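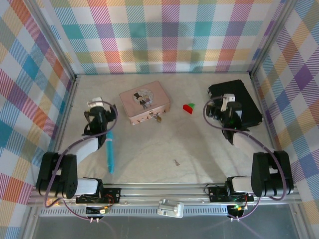
Stories Archive Submit About

Acceptance Testing

The Dotano bench arrived at Zerville in August with a manual, a service contract and a tin. The contract ran 40 pages. The tin was pink, with a couple on the lid, one of them in a top hat, and it was closed with a small brass padlock. The manual did not list it among the parts.

Damian Makowska had been assigned the review. His form had 13 sections, and a product that failed one section could still pass. He had written the form himself after an earlier vendor disputed a result.

He read the vendor's claim into the first field: two arms, one rail, bimanual handling of small household items without retooling. Then he telephoned Núñez, the reseller, to ask about the tin.

"It's the test article," said the woman at Núñez. "The arms open it."

"With the key?"

"The key is supplied."

"What is inside?"

She put him on hold. When she came back she said the contents were outside the scope of the contract.

Section 4: Coordination

The arms were slow. Makowska recorded this without a penalty, as the specification gave no minimum speed. Each motion began with a short pause in which both wrists held still, and then one arm moved and the other adjusted. He noted that the pause did not get shorter with repetition. He noted also that he had started to breathe at the same interval, and deleted that before saving.

The padlock was the difficult item. It hung free, so any contact moved it, and the key was thin enough to lie flush with the table. The procedure allowed 200 attempts. By the end of the first day the arms had used nine of them, and the log gave the same entry for each: HOLD NOT CONFIRMED.

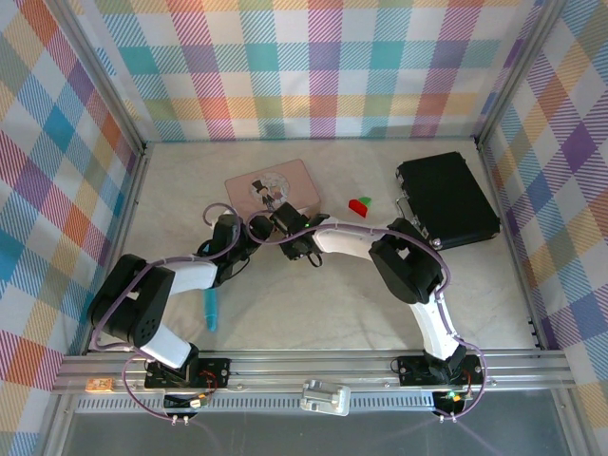
Both arms at the tin, with the black case behind.

On the second day he changed the order of the trials. He let the arms work on the soft items first and return to the tin in the afternoon. The manual advised against this. Mernance, which supplied the control software under license to Dotano, advised against it too, in a letter with two signatures.

The afternoon results were better by a small margin. Makowska could not say why. He entered the figures and left the explanation field blank, which his own form did not permit, so he typed a period in it.

He stayed late. With the overhead lights off, the green indicator was enough to find the edge of the table by. He watched a trial through the wrist camera, on the monitor, where everything came up large and smeared and close. It was a poor picture by any standard he had. He found it easier to follow than the wide view. In the wide view he could see what the arms were supposed to do, and he kept correcting them under his breath.

At the end of the trial he picked up the key and held it. It weighed almost nothing. He could have opened the tin in a few seconds and closed it again, and section 9 would not have been affected.

He put the key back on the table and sent the arms to their start position. 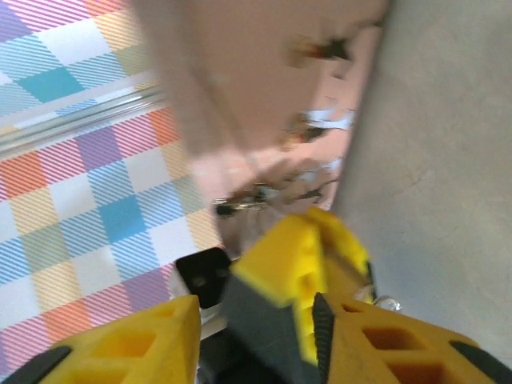

Section 13: Recommendation

The reviewer recommends conditional acceptance. Rail alignment is within tolerance. Cable routing is adequate, though the loops should be checked at each service visit. Documentation is incomplete: the parts list omits the test article.

The procedure was stopped with attempts remaining. The reviewer requests an extension of the evaluation period so that these may be used. No additional staff are needed. The reviewer is available in the evenings.

The contents of the test article have not been determined. The reviewer does not require that they be disclosed by the vendor.

Makowska signed it and sent it to the office. The approval came back within the hour, with one question from purchasing, who wanted to know whether the tin should be given an asset number. He wrote yes. Under "description" he put "Box, locked," and under "condition" he put "In use."

Posted 26 November 2023

Shares 40 | Comments 9

Contact | Copyright the author | Back to top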